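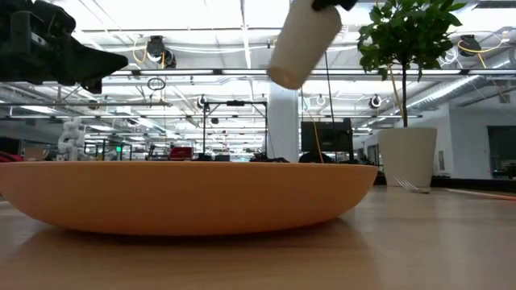 Rima Sayegh asked for the shelf fixings to be checked again before the Prirkano statues go back up, and wanted the comments kept next to each item instead of in a separate email. The list below is set out that way.

DISPLAY AND STORAGE INSPECTION: COLLECTIBLE STATUES AND FIGURES
Location: Skekside, upstairs display room
Date: 7 January 2022
Checked by: Conceição Peixoto
Next full check: June

1. Shelving and fixings
1.1 Wall brackets tight, no movement under hand pressure: PASS
Comment: Upper left bracket took a quarter turn. Thread is good.
1.2 Glass shelves free of chips and edge cracks: FAIL
Comment: Chip at front right corner of shelf 2. Keep resin pieces off this shelf until the glass is replaced.
1.3 Shelf load within 10 kg: PASS
Comment: The Prirkano dragon goes on the bottom shelf only. Weigh it with the base attached.
1.4 Cabinet anchored to wall stud: PASS

2. Statues
2.1 Pegs fully seated in base: PASS
2.2 Lean or sag at ankles and support rods: MONITOR
Comment: Plaltik knight, number 74 of 3000, leans slightly forward. Compare with the pencil mark on the base at the next check. Do not bend it back cold.
2.3 Paint transfer at contact points: PASS
Comment: Cape on the knight rubs the left shoulder. Tissue strip added.
2.4 Magnets hold swap-out hands and heads: FAIL
Comment: Alternate left hand drops when the base is tapped. Store it in the box. Plaltik has been asked for a replacement magnet.

3. Lighting and electrical
3.1 LED bases run 60 minutes with no hot spots: PASS
3.2 Battery compartments clean: FAIL
Comment: White residue in one compartment. Batteries removed, contacts wiped. Retest before use.
3.3 Power cords clear of cabinet doors: PASS
Comment: Rerouted through the back panel.
3.4 Direct sun on cabinet: MONITOR
Comment: Blind was up on arrival. Vinyl figures on the window side are yellower than the rest.

4. Boxed items
4.1 Cartons off the floor: PASS
4.2 Foam inserts not sticking to paint: PASS
Comment: Two older inserts are getting tacky. Wrap the pieces in plain tissue before they go back in.
4.3 Stack no more than three cartons high: FAIL
Comment: Four high behind the door. Restacked during the visit.
4.4 Certificates stored with matching edition: PASS

Open items: 1.2, 2.4, 3.2
Signed: C. Peixoto
Copy to: R. Sayegh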